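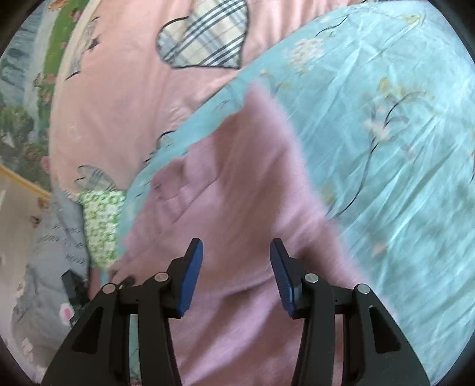

Cavby Community Help
Home and Household > Clothing and Fabric Care

Washing and storing knitwear in a building with a shared laundry

Posted by Tandwood Court Tenants' Group

Our group represents the households of Tandwood Court, a block of rented flats with one laundry room on the ground floor. Over the past winter we received a number of complaints about knitted garments that came out of the machines smaller, matted or out of shape. The landlord's view is that the machines work correctly and that the users are at fault. We do not wish to argue the point further, but we would like to put up a notice with sound advice before August, when most households put their winter clothing away.

The laundry has washing machines of one type only, the Kyriakidis 419. They offer a cotton programme, a mixed programme and a wool programme at 30 degrees. There is also a tumble dryer, and a drying room with rails but no flat surfaces. Most flats have no balcony and very little space for a clothes horse.

We should be grateful for advice on the following. Is the wool programme safe for all knitwear, including garments with no care label? Where can a heavy jumper be dried flat in a small flat? Should knitwear be folded or hung for the summer, and is it acceptable to keep it in plastic? Several tenants have also mentioned moths, although it is not known whether these were clothes moths.

Replies which can be quoted on a notice would be especially welcome.

Posted by Pondari Mending Circle

Our circle repairs knitted clothing for members of the public, and a fair part of what we are handed has been damaged in the wash. The following advice may be quoted freely.

The care label should always be read first. If it shows a hand in a tub of water, the garment should be washed by hand. If the tub is crossed out, it should not be washed in water at all. Where there is no label, treat the garment as pure wool and wash it by hand in cool water with a liquid made for wool. Ordinary washing powder is too harsh for wool, and fabric softener is not needed.

A wool programme is suitable for garments marked as machine washable. The drum should be no more than half full. Turn each garment inside out, fasten any buttons and place it in a net bag. Zips, hooks and rough fabrics should be kept out of the same load. In a shared laundry it is also wise to check the setting again immediately before starting, as the dial may have been left on the cotton programme by the previous user. Much of the shrinkage brought to us can be traced to that one mistake.

Do not wring out a wet jumper, and do not lift it by the shoulders. Support it from below with both hands, lay it on a clean towel, roll the two up together and press along the roll. The towel will take up a surprising amount of water. Then unroll it, move the garment to a dry towel and ease it gently back to its proper size – a tape measure is useful if the measurements were noted beforehand.

For drying, a bed is often the largest flat surface in a small flat. Cover it with an old sheet and a thick towel, and begin in the morning so that the bed is free by night. Turn the garment over at midday. It should not be placed on or against a radiator. The rails in the drying room are not suitable for heavy knitwear, which will stretch under its own weight.

For folding, lay the garment face down, bring each sleeve straight across the back, and then fold the body in half from the hem. Sleeves should be smoothed before folding, as a crease left in for several months can be slow to drop out.

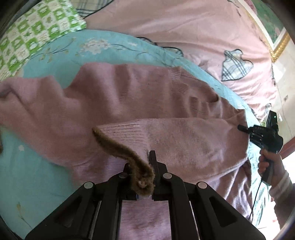

Pink jumper with one sleeve folded across the middle.

Knitwear must be clean and fully dry before it is put away. Moth larvae prefer wool that carries traces of food or skin, so a garment worn even once should be washed or well aired first. Folding is preferable to hanging in every case. Place the heaviest items at the bottom of the pile and do not pack the drawer tightly.

Posted by gap_under_the_door

Just tumble dry it on low. I have done this for years with no trouble. Mine are mostly acrylic, I should add.

Posted by Cavby Household Panel

The Panel agrees with the advice given by the Mending Circle and wishes to add several points on storage, together with one correction to the reply immediately above.

Acrylic garments may in some cases be tumble dried on a low setting, where the label allows it. Wool, cashmere and mohair should not be. The notice should make this distinction clearly, and we would suggest that it be displayed beside the dryer as well as beside the washing machines.

On plastic: a sealed bag will keep moths out, but it will also hold in any damp. It may be used for one season if the garment is thoroughly dry. A cotton bag or a lidded box lined with clean paper is better for longer periods. Cupboards on outside walls should be avoided where there is any history of mould.

On moths: adult clothes moths are small, pale gold in colour and tend to run or flutter away from light. Moths that gather round a lamp are usually of another kind. Where clothes moths are suspected, all wool items should be taken out and shaken, and the cupboard vacuumed, including the corners and the edges of any carpet. Cedar and lavender have a limited effect and should not be relied upon alone. Small items may be sealed in a bag and placed in a freezer for two weeks, then allowed to return to room temperature before the bag is opened.

As regards the drying room, the tenants' group may wish to ask the landlord for a mesh shelf that rests across two rails. These fold away when not in use and would meet most of the difficulty described.

Posted by Tandwood Court Tenants' Group

We thank all contributors. The notice will be drafted on the basis of the first and third replies, and a request for a mesh shelf has been sent to the landlord.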